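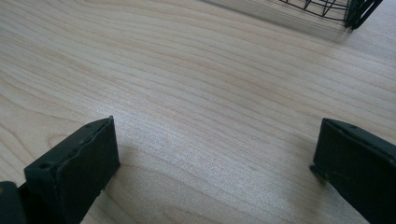 Was sollen die Greifer am Ende können?

Kleine, runde Sachen anfassen und sicher im Korb ablegen, zunächst von Hand geführt und später, wenn alles gut geht, auch von allein.

Willkommen in unserer kleinen Galerie aus der Gemeinschaftswerkstatt! Seit April schrauben Sobia, Atif und ich nun an Swati (so heißt das Projekt, und der Name bleibt), meistens freitags, meistens viel länger als geplant. Die Backen sind dunkel und kantig, mit kleinen Löchern in der Oberkante, und wir sind inzwischen bei Version 7 angekommen – an Version 5 denken wir lieber nicht zurück!

Beide Greifer über dem Tisch, einer in jeder Hand, dahinter der schwarze Drahtkorb. Das beidhändige Führen braucht Geduld, macht aber wirklich süchtig.

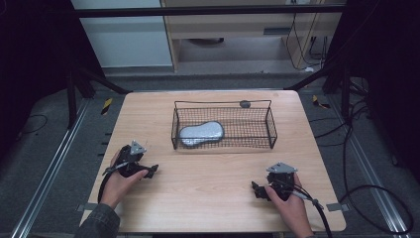

Naheed Durrani schreibt dazu: Schönes Projekt! Bei meinem Eigenbau haben dünne Gummistreifen innen an den Backen viel gebracht, gerade bei glatten Teilen. Probiert das doch mal aus, bevor ihr wieder alles neu konstruiert.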